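Start Ausgaben Beiträge Autorenhinweise Suche

5.3 Fehlerbild: Verkanten beim Ausheben von Steckkarten

Die in Abschnitt 4 beschriebene Demontagezelle Trutuder wurde im Juli über 251 Zyklen ohne Änderung der Steuerungssoftware betrieben. Ein Zyklus umfasst das Anfahren des geöffneten Gehäuses, die Lokalisierung des Zielbauteils, das Greifen, das Ausheben und die Ablage. In 12 Zyklen löste die Kraftüberwachung während des Aushebens einer Steckkarte einen Schutzhalt aus. Ein Personenschaden war damit in keinem Fall verbunden, da der Arbeitsraum während der Bewegung gesperrt ist. Als sicherheitsrelevant wird das Fehlerbild dennoch eingestuft, weil der Arm nach dem Halt unter mechanischer Vorspannung stehen bleibt.

Der Ablauf war in allen betroffenen Zyklen gleich. Nach dem Schließen der Finger stieg zunächst die vertikale Kraftkomponente erwartungsgemäß an. Anschließend baute sich ein Kippmoment um die Längsachse des Steckplatzes auf, bis die Schwelle von 80 N am Flansch überschritten wurde. Zwischen Überschreitung und Stillstand vergingen rund 70 ms. In dieser Zeit bewegte sich der Greifer weiter, wodurch die Karte stärker im Steckplatz verkantete.

Als Ursache wurde zunächst eine fehlerhafte Kalibrierung der Handkamera vermutet. Die Überprüfung mit dem Verfahren nach Chala ergab jedoch keine Abweichung außerhalb der Spezifikation. Ausschlaggebend war die Greifhöhe: Die Bahnplanung leitet sie aus der erkannten Kartenoberkante ab und unterstellt dabei eine zur Hauptplatine senkrecht stehende Karte. Bei einer geneigten Karte liegt der Kraftangriffspunkt seitlich versetzt, und die lineare Aushebebewegung erzeugt ein Moment, das der Regler nicht abbaut. Der Nachgiebigkeitsregler war in dieser Phase nur für die vertikale Achse aktiv.

Hinzu kam ein Mangel in der Fehlerbehandlung. Nach dem Schutzhalt sah die Ablaufsteuerung lediglich ein Öffnen der Finger vor. Die gespeicherte Vorspannung wurde dabei schlagartig frei. Die Störmeldung unterschied außerdem nicht zwischen einem Kontakt mit dem Gehäuse und einem verkanteten Bauteil, sodass die Zuordnung erst anhand der Kraftverläufe möglich war.

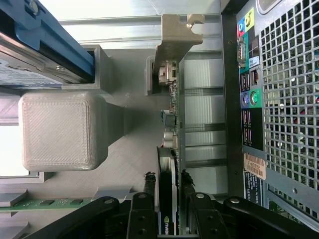
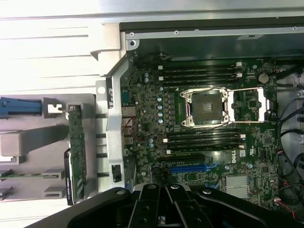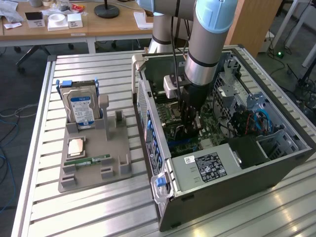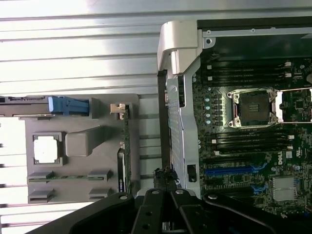
Abbildung 6: Parallelgreifer am geöffneten Rechnergehäuse mit grüner Hauptplatine.

Bericht: Arbeitsgruppe Automatisierte Demontage, Wolteck

Für den weiteren Betrieb wurde die Nachgiebigkeit auf die beiden Kippachsen erweitert. Der Schutzhalt geht nun in eine kraftgeregelte Entlastung über, bevor die Finger öffnen. Die Freigabe des nächsten Zyklus erfolgt ausschließlich manuell. Ob die Änderung auch bei Karten mit verriegeltem Steckplatz ausreicht, ist offen; die entsprechenden Versuche werden am Standort Tollside mit identischer Greifergeometrie durchgeführt.

Kontakt | Impressum | © Wolteck | Nach oben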